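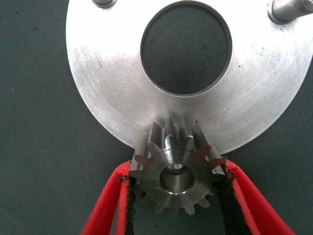
Roselport Old Burying Ground: Annual Walkover, Visitor Safety and Monument Condition
Inspection date: Sunday, December 13, 2020
Prepared by Nasution Site Surveys for the Prendero Historical Society

Ratings: S = satisfactory, M = monitor, R = repair needed, X = close to visitors until repaired

Conditions: overcast, ground soft after overnight rain, no frost. Grass last cut in early fall. Sections A through D walked in full. Section E walked along the path only.

ACCESS AND PATHS

Main gate, hinges and latch: S
Comment: Latch engages fully. Lower hinge pin greased during the visit.

Side gate on Astari Road: R
Comment: Post leans inward and the gate drags on the gravel. It can be opened by one adult with effort. Reset the post before the June open day.

Main path, surface: M
Comment: Gravel thin at the first bend. Tree root exposed across half the path width. Root painted white in an earlier year; paint now mostly gone.

Stone steps to upper terrace: R
Comment: There are 16 steps. The second from the top rocks underfoot. Rebed in lime mortar. Portland cement was used on the two lowest steps at some point and has cracked the edges of the stone. Do not repeat.

Handrail at steps: S

Drainage channel beside path: M
Comment: Blocked with leaves at the lower grate. Cleared by hand as far as could be reached.

MONUMENTS

Upright headstones, Section A: M
Comment: Hand test applied at shoulder height or at the top of the stone if lower. Slight movement in the marble tablet nearest the cedar. No change from last report.

Upright headstones, Section B: X
Comment: Tall sandstone marker in the back row moves freely at the base joint. Dowel suspected to be rusted through. Taped off to a distance of 2 yards. Lay flat on timber, face up, if repair cannot be scheduled by spring.

Obelisk, Astari family plot: S
Comment: Plumb in both directions. Open joint below the cap, hairline only.

Table tombs, Section C: R
Comment: One side panel has dropped inward. Void visible behind. Cover the opening with mesh so that animals and children cannot get in.

Flat ledger stones, Section D: M
Comment: Turf has grown over the edges. Trip risk is low. Trim by hand, with no string trimmer within a foot of any stone.

Iron fence around founders' plot: R
Comment: 19 pickets loose or missing. Three of the missing ones are stored in the tool shed and can be reused. Broken ends at knee height should be capped now, ahead of the full repair.

TREES AND GROUND

Large oak, northeast corner: M
Comment: Dead limb over the wall, not over a path. Refer to arborist.

Sunken areas: M
Comment: Two depressions in Section E, both shallow. Probe before any mower is taken across. Fill with clean topsoil only.

Boundary wall, rubble stone: S
Comment: Ivy cut at the base last year and dying back. Leave dead growth in place until it releases from the mortar.

SIGNS

Visitor notice at main gate: R
Comment: Still gives the old closing time. The paragraph on gravestone rubbing should state that it is not permitted on any stone.

Section markers: S

COST NOTE

Steps, side gate post and fence pickets together are estimated at $3,000. The Section B marker is priced separately after the base has been exposed.

Next walkover: June, before the open day. Items rated R or X to be rechecked first.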